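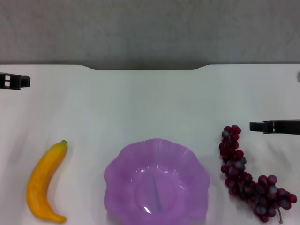
Figure 2. Model banana lying on a white tabletop, one of three fruit-related items set out there.

4.2 Queuing before doors

I'll come clean about the queue first, as it ended up taking over the whole project. When I started the fieldwork at the Polgate I wanted to know how people chose where to stand once they were inside the hall. That was the plan in the proposal, and I had a lovely floor plan of the place all ready to scribble on. Then I turned up for the first Maurya date, joined the line by the side wall, and by the time the doors opened most of the standing spots had already been settled outside on the pavement!

The Polgate holds 2000 people when the balcony is open. General admission tickets carry no number and no time slot, so officially everyone on the floor is equal. In practice the people at the front of the line had made their own list, on the back of a paper bag, and were writing numbers on each other's hands in marker pen. I was given 88. I was told (very kindly, but very clearly) that 88 was not a number with which I could expect to touch the barrier.

I had read about fan-run lists before, of course, mostly in work on football and on sale days in shops. What I hadn't properly understood was how much looking after they need. Somebody has to keep the list, somebody has to do the roll call, and somebody has to decide what happens to the person who popped off for chips and missed it. At this show the rule was that you could be away for 40 minutes. After that your number was crossed out, and you could ask for a new one at the bottom. I saw this argued over several times and only once bent, for a woman who had taken her daughter to find a toilet at the station and got lost on the way back.

The venue staff neither ran the list nor stopped it. Alois Gisler, who looked after front of house for the whole run, put it to me like this: "If they've sorted it out, I don't have to. If they haven't, I've got the barriers." He would not look at the paper bag, and he was firm on that point. Looking at it would have made it his. But he did ask the list keeper, in a roundabout sort of way, whether everybody was happy, and he opened the left-hand door first, which was the one the low numbers were standing beside. I'd call that a form of recognition, though Alois told me it was just the door that sticks less.

The second show, with Pullura opening, went differently. The promoter had moved tickets over to the Unska app, and the app gave each buyer a coloured band on the screen. Orange was meant to go in before green. I think the idea was to spread out the arrivals, and on paper it's quite sensible. The trouble was that the regulars had already started a list the night before, and plenty of them turned out to be green. So now there were 2 orders running side by side, one on the phones and one on people's hands, and everybody in the line could tell you which was the proper one (usually whichever put them nearer the stage).

Tsegereda Belay, who shared the fieldwork with me and is far better at staying quiet in a crowd than I am, spent that evening near the middle of the line. Her notes are the best thing in the data set, if you ask me. She picked up on the groups who had mixed colours, say two orange friends and a green one, and who simply waited for the green call together. They gave up a good spot to do it. When she asked one of these groups about it they seemed puzzled by the question. They had come together, so they were going in together, and that was that.

I've gone back and forth over how to read this. My first draft treated the mixed groups as people opting out of the contest for places, and Tsegereda wrote "did they?" in the margin, which was fair. Several of them still ran once they were through the doors. I ran too, as it happens, and got told off by a steward.

One more thing on the hand numbers before I move on to the hall itself. People kept them. We went to the November date as ordinary punters, with no recorder, and a man I half remembered from the first line held out his phone to show me a picture of his own hand with a number on it. He'd got much closer to the front than I had. The interviews in the next section pick up on these keepsakes, together with the wristbands and the ticket stubs from before the app came in.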